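September 21, 2020

# Visit to the quarantine center in Raltville

Last week I was allowed to visit the quarantine center in Raltville, together with a small group of people who write for local newsletters. The center is in the old Whiteley hotel, on the road to Flustville. The county rents the whole building until spring.

## Arrival

We had to come by the back entrance. A nurse took our temperature and gave each of us a new mask, also if we already had one. Then we signed a paper with our phone number. The waiting took longer than the tour itself, but I did not mind it.

## The rooms

The hotel has 300 rooms, and travelers who come back from abroad stay there for fourteen days. Since the opening, 918 people have passed through. We could see only one floor, which was closed for cleaning. The carpets are taken out and the floor is now plain vinyl. Every door has a small table in front of it, where the meals are put. The staff knocks, walks away, and only then may the guest open.

I asked about fresh air. The windows open only a little, and there is a walk in the yard each day, one family at a time. A guest wrote on the comment board that the soup is too salty. Three others had signed under it.

## The kitchen and the supplies

The meals come from Pumarier, a catering firm in Flustville. They bring 1,000 meals on a normal day, with the staff meals included. In the former ballroom are the supplies: gloves, gowns, soap, and 400 folding beds which have not been needed until now. I found the labels on the shelves very clear, with the date of delivery in large numbers.

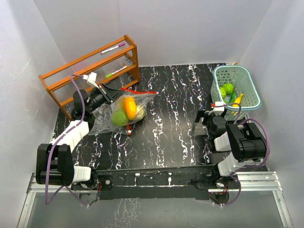 ## Practical notes

- The next visit for the press is planned for the end of the month. You must register by phone.
- Families can leave packages at the front desk until 6 p.m. Food cooked at home is not accepted.
- The bus from Flustville does not stop at the center now. I walked from the gas station, which took me fifteen minutes.
- Parking is free behind the building, but the gate closes early.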